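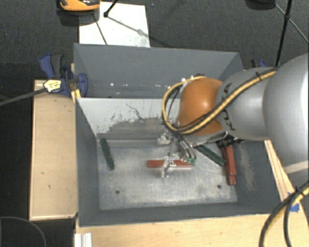 Robot arm above an open metal bin

How to place a death notice in the Zakelby Courier

Updated 7/19/25

Have the full name, age and date of death ready before you start, along with the name of the funeral director. We ring them to confirm the details, and nothing is printed until we have spoken to them.

1. Write the notice in a plain document first. Start with the surname, then first names and any name the person was known by.

2. Add close family in the order you want them to appear. Put maiden names in brackets. Check spellings with a relative - most corrections we print are for grandchildren's names.

3. Give the time and place of the service. If it is at Flonimden Chapel, say which entrance, as the lower car park is closed until the end of August.

4. Say whether flowers are welcome. If you prefer donations, give the charity's full name.

5. Count the words. The basic rate covers 20 lines, and each extra line is charged separately.

6. Send it through the Priltell form or hand it in at 344 Mnguni Road by 9 in the morning for the next edition.

You will get a proof by email. Read it aloud once, then reply with "approved" or your changes. Proofs left unanswered are held over to the next edition.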